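How to Clean the Dust Out of a Desktop PC

Updated July 18, 2024

A desktop that sits on the floor needs cleaning about twice a year. One on a desk can usually go longer.

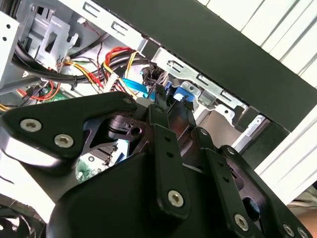 You need a can of compressed air, a soft brush, a Phillips screwdriver and some cotton swabs. I use the Wilbridge brush set, but a clean paintbrush does the same job.

Shut down Windows, switch off the power supply at the back and unplug every cable. Hold the power button for a few seconds. Move the case somewhere you don't mind getting dusty, such as a garage or porch.

Take off the side panel. Most are held by two thumbscrews at the rear. Put the screws in a cup.

Start at the top and work down. Hold the can upright and use short bursts from a few inches away. Put a finger on each fan so it can't spin while you blow air at it. Clean both faces of the blades with a swab.

The CPU cooler collects the most dust. Blow through the fins from the side opposite the fan, then again from the front. If there is a mat of lint between the fan and the fins, unclip the fan and lift the mat off.

Don't open the power supply. Blow air through its grille from the outside and leave it at that.

Front filters can be rinsed in the sink. Let them dry overnight before they go back in.

Before closing up, check that no cable is touching a fan and that the memory and graphics card are still seated. Plug in the monitor and keyboard, start the machine and look at the fans. Mine used to run at 1424 rpm when idle and dropped to 1276 after I cleaned it in May.

If a fan still rattles, the bearing is probably worn and the fan should be replaced.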